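### 3.2 Household storage and handling of eggs

The second part of the survey dealt with what happens to eggs after purchase. Of the 220 households approached in Stirholm and Mombridge, 122 completed the storage diary in full. Households that kept hens were left out at this stage and are treated separately in Section 5.

Participants recorded where eggs were kept, whether they were moved out of the packaging in which they were bought, and how long they stayed in the home before use. Entries were made each evening for the whole of July. Where an entry was missing, the household was telephoned the next day; if no reply was obtained, the day was marked as blank and no value was estimated.

Storage at room temperature was more common in Mombridge than in Stirholm, which agrees with the earlier work of Benedetti on small-town shopping habits. Kitchen worktops and open shelves were the places named most often. Refrigerator doors came next, although several participants noted that they used the door only in warm weather. Roughly 40 households changed their storage place at least once during the month, in most cases after a large shop or a visit from relatives.

The type of packaging also mattered. Eggs bought at the Poltia market were usually sold on open pulp trays, while those from supermarkets came in lidded boxes. Households using open trays were more likely to keep other goods on the same surface, including toiletries and items still in their bags (Figure 3). This was coded as "shared surface" whatever the distance between the eggs and the other items. Two coders, Marinho and Räsänen, worked separately and settled differences by discussion - most of these concerned shelves with more than one level.

Older eggs were not always used first. With open trays, participants tended to take eggs from the nearest row and to place new ones in the gaps, so that eggs of different ages were mixed. Lidded boxes carried a printed date and were more often finished before the next was opened.

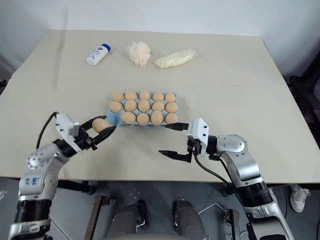

**Figure 3.** Eggs on an open pulp tray, with other household items on the same surface.

### 3.3 Date labels and decisions to discard

Participants were asked to note each egg thrown away and the main reason for doing so. The printed date was the reason given most often in both towns, followed by cracks in the shell. Households without a printed date relied on smell or on the water test - a method that older participants described in greater detail than younger ones.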